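Packing and sorting shelf-stable snacks: gallery

Posted February 26, 2021, by Houshang Hassanpour

The pages on bulk dry goods cover sacks and sealed tubs. Mixed retail snacks are a separate problem. Packet sizes differ, the foil is slippery, and the printed information that matters is usually on the back in small type. This gallery covers the bag stage only: what goes in, what comes out again for checking, and how the items are stacked. Shelf layout is covered on the Pludivholm page.

The work surface is a marble windowsill. It is hard, level and easy to wipe, and daylight from the window makes fine print readable without a lamp. Any surface at waist height with space for an open bag will serve.

Checking starts with the flat packages. Both hands go into the bag, one to hold the contents down and one to lift. A thin plastic bag has no stiffness of its own, and if an item is pulled out with nothing holding the rest, the stack shifts and the side folds in.

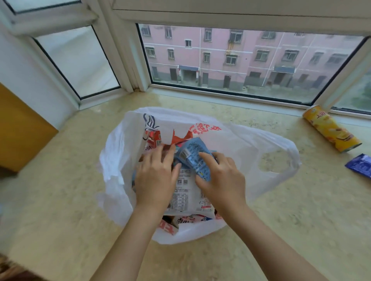
Light blue foil packet in the right hand; white package with nutrition table and two QR codes under the left.

Cartons go against the wall of the bag, standing on end. A carton gives the side some support and keeps its own corners away from the foil. Flat white packages can lie at the bottom, printed side up where possible. Foil packets go in last. They hold air, and pressing them under a carton can split the seam.

Torn wrappers should be taken out at this stage. An open edge sheds crumbs onto everything below it, and a loose piece of wrapper is easily mistaken for a full packet when the bag is checked from above.

The bag should be opened fully before anything is moved, with the handles laid out to the sides. Ewurabena Kwofie timed both methods in September for the Doliton pantry notes. Emptying and repacking a half-open bag took 206 seconds. The same bag, fully open, took 80.

For each packet, turn it over and read the back. The usual order is date, net weight, ingredients, storage line. On imported goods the date may be stamped on the seam or the base and not in the printed panel. Where the text is in a language the packer does not read, the barcode is copied to the list and the rest is filled in later.

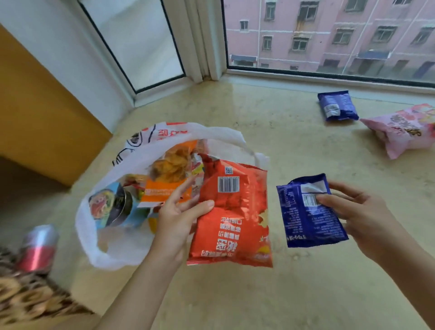
Two packets at a time is the practical limit, one per hand. With three, one has to be put down, and it tends to go back into the bag unread. Checked items stay on the sill until the list has been marked.

Cans are kept out of the bag until last and then packed upright at the base of a second bag. A can lying on its side will roll, and its weight will crush crackers and chips.

The list itself is one line per product. Kofi Osei keeps his in a ruled notebook; the Bawa sheet uses 63 printed rows to a side and has a column for the opening date, which is worth copying if packets are resealed with clips.

Corrections to the packing order can be sent to Ohemaa Abubakari, who maintains the Isatance storage pages.

Next gallery: jars and lids
Previous gallery: bulk dry goods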